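Zurnavbridge Makers Help
Robotics > Imitation learning > Collecting demonstrations

Block stacking policy hovers over the cooktop and never commits. More demos, or different demos?

Posted by sosadside_bench, Tuesday

I'm training a small policy to stack coloured blocks in a toy kitchen. One arm, teleoperated from a leader arm, one fixed camera. I have 225 demonstrations recorded over a few weekends. Training loss looks fine and the replayed actions match the recordings, so I don't think it's a calibration problem.

When I run the policy, it drives the arm to the general area of the block, stops a few centimetres above it and drifts back and forth until the episode times out. If I nudge the block toward the back of the cooktop it sometimes goes down and grabs it. Near the front it almost never does.

Things I've tried: training for longer, a smaller learning rate, and turning off colour augmentation. The last one made it slightly worse. I've been logging everything with Varkomen at the default rate and haven't changed the camera since the first session. 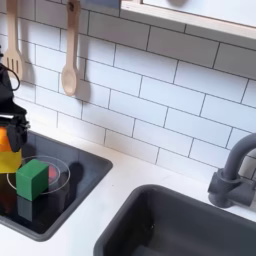

Does the policy need to see the whole arm to learn from these demos?

The whole arm doesn't have to be in view, as long as the joint positions are recorded with every frame and the fingers and the block can be seen during the grasp. Crop problems usually show up when the fingers leave the view at the moment they close.

I'd rather not throw out the lot and start again, so what I'm after is advice on what to record next. Start positions were chosen by hand. I did try to vary them, but looking back through the set I can see I favoured the back half.

gantry_and_tea

You've mostly answered it in your last paragraph. If the starts are bunched at the back, the policy has very little to go on at the front. Adding another pile of demos with the same habits won't fix that.

What worked for me on a similar set-up:

Mark out a grid on paper, same size as the work area, and write the cell numbers on slips. Draw a slip before each episode and put the block in that cell. Take the paper away before you record. It's dull, but it stops you choosing the easy spots.

Turn the block as well. A cube square to the gripper is a different grasp from one sitting at an angle, and people tend to straighten it without noticing.

Then go and look at the pauses. Hovering is very often learned from the operator. If you stop above the block to line up, the recordings contain a long run of frames where the correct action is to do nothing, and the policy learns to do nothing there. Trim the idle frames, or practise until you can go down in one movement. I'd trim first. Iturra has a script for dropping frames where the joint change is below a threshold, and you can set it to leave the gripper closing alone.

Glossy surfaces are also worth a check. A black cooktop reflects the blocks, and with a single camera the reflection can shift where the model thinks the bottom of the block is. I wouldn't change the surface. Just make sure the demos include the lighting you test under, evening as well as daytime.

Train again on the trimmed set before you record anything new, so you know which change did what.

mitre_box

Get a wrist camera. Fixed camera only is hard for height. Fixed mine straight away.

second_shift_servo

Agree with the first reply on pauses. The wrist camera is good advice too, but it means the old demos can't be used as they are, and the poster said they want to keep them.

A couple of extra points. Record some recoveries. Start with the gripper in the wrong place, a bit high and off to one side, then correct and finish the grasp. If every demo starts from the same home pose and goes well, the policy has no example of what to do once it has drifted. I'd aim for around 2 recoveries in each grid cell.

Label your failed demos and keep them in a separate folder. A dropped block that slipped into the training set and got marked as a success will teach the wrong thing, and they're a pain to find later.

Also check your action chunk length. If it's very short, the policy re-decides all the time and can dither between going down and staying put. Try doubling it on the data you already have. It costs you one overnight run.

sosadside_bench

Thanks. Plotted the joint changes tonight and there is a flat stretch before the grasp in nearly every episode, some of them longer than the reach itself. Trimming those now, then I'll do the paper grid on the weekend and include the recoveries. Leaving the camera where it is until I've seen the result.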